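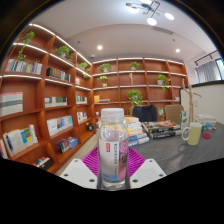
We use cookies to remember your settings. Accept / Manage

Open day at the Grilley reading room, Plomlow
Posted 14/11/2024 by Ksawery Lis

Quick one, typing this on the bus home before I forget it all. Will tidy up later (probably won't).

Grilley is the private reading room upstairs in the old Panasiuk building, 79 Tannery Road. Opens its doors to the public once a year. I missed the last one, was in bed with a cold, so made a proper effort this time. Took the 188 from the station, got off a stop too early, walked the rest in the wind. Gold coin at the door, or $4 if you want the printed guide. Bought the guide. Map on the back is upside down compared to how you come in, so turn it round at the stairs.

The stairs

Steep. No lift on open days, they use it for moving crates. If knees are a problem ring ahead and they'll bring you up the back way. Coats on hooks downstairs if you can find one free, I couldn't, carried mine the whole way.

The main room

Much warmer than I expected, in colour I mean. The bookcase is the thing. Reddish-brown wood, all along the left wall, bright white strip lights up on the top shelves. I'm normally grumpy about strip lights near books but these do make the spines easy to read, and after the gloom of the stairwell you want a bit of light. There's a leafy plant down low by the shelving, between the chairs. Looked healthy. My own one at home is a stick.

Oluwatosin Ajayi took our group through. Very good, quick talker, knows which shelf everything's on without looking. Long story about how the collection was split between two cousins and came back together in the same week, I didn't get it all down. The catalogue has 126 entries for the art books alone and is still being typed up from cards. She let us flick through a drawer of them, lovely handwriting, terrible spelling. I can talk.

The table

Ended up spending most of my time here. Dark grey top, lived in, the way a good work table should be. Tall stack of books with yellows and creams on top and the blues underneath, then a lower pile of big black-spined ones next to it, the top one with an orangey red round design on the cover. Wanted to open it. Was told later, there wasn't a later.

I liked the driftwood best. Bare tan branch with stubby little forks, standing among the books and boxes like it had wandered in from the beach. A woman in our group wanted to know where you get a piece like that and the whole tour stopped for a good five minutes to talk about beaches. Happy with that.

And the bits and pieces. Red coaster, stripey mug (mustard yellow stripes, I want one), green and white box, bottled drink with a pinkish red label and Chinese characters down it. I'd take a table like that over a glass case any time. You could sit down and start reading.

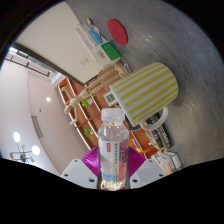
Tea and the shop

Back down the stairs for tea. Urn, decent biscuits, the lemon ones went early. The shop is a trestle with postcards, tote bags and some duplicates from the shelves. Picked up a paperback on harbour drawings, spine gone, don't care. Cash only, and the nearest machine is outside the Zimex garage on the corner, which charges you for the privelege.

If you go

Go early. Our group was a comfortable size, the one behind us looked like a squash. Allow an hour and a half upstairs, more if you're the sort that reads every spine. No pens near the books, pencils at the desk. Photos fine without flash.

Next one is in August I was told, date not set. They're also after people to help type up the cards, leave your name at the desk. I've put mine down. We'll see if they can read it.

Right, my stop

Contact: use the form on the About page
© Ksawery Lis. Please ask before copying.
Back to top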